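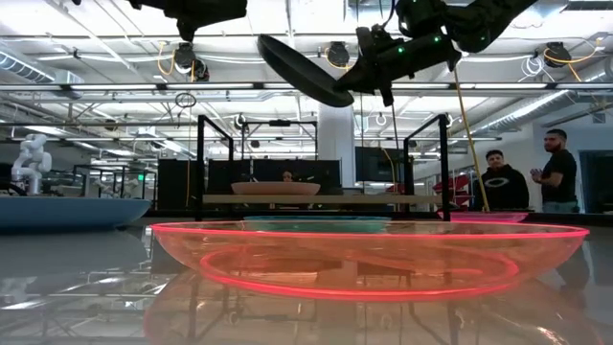 Tota dishes: a README

Hi! Tota is the two-arm table I've been putting together in our shared workshop, and this folder holds everything it has recorded so far, plus the scripts I use to look at it. The job is dull on purpose: pick up a dish, move it, set it down without dropping it. I've been at it since July and I'm still not bored (much).

What's in the folder

You get 587 episodes. Of those, 164 are marked "rough" in notes.csv, meaning I fumbled the teleop or bumped something. Leave them in if you want your policy to see some mess. I train with them out.
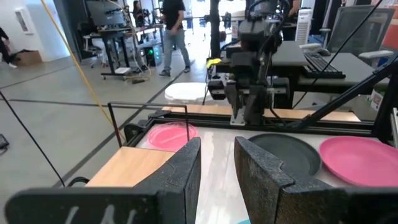

Each episode has its own subfolder with the video streams, joint positions for both arms and a one-line task string. I typed the task strings by hand, so "dish" and "plate" get used for the same things all over the place. Sorry! There's a little script called liew.py that swaps them all to one word if that bugs you.

The table

The top is white and glossy, and it does throw reflections from the ceiling lights. I tried a matte sheet for a while and hated how it wrinkled. The frame is black aluminum extrusion with an arm on either side, and the small wooden shelf at the back is where the "put it up" tasks end.

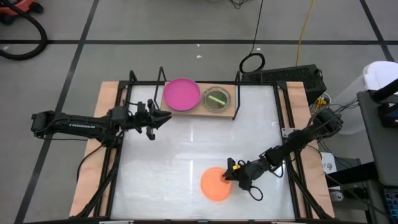 Photo: Tota build log, CC BY 4.0

Shelf tasks are the hardest ones in here by a mile. If you're just starting out, filter for "table only" and get those going first.

Running it

Unpack, run keleo_check.py, and wait. It reads every file and takes about 6 minutes on my old desktop. If it complains about missing frames in the wrist streams, grab the archive again, because mine passes clean.

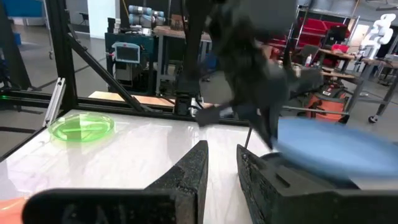
Wrist video gets smeary when the arms move fast. I drop the speed to half for anything I really care about, and those episodes have "slow" in the name.

Still to do

Get to 1,000 episodes, redo the cable routing, and write proper docs for the Alla branch (it's the one with the new gripper code, use at your own risk). Bug reports go in the issues tab, please, and tell me which episode number you were on.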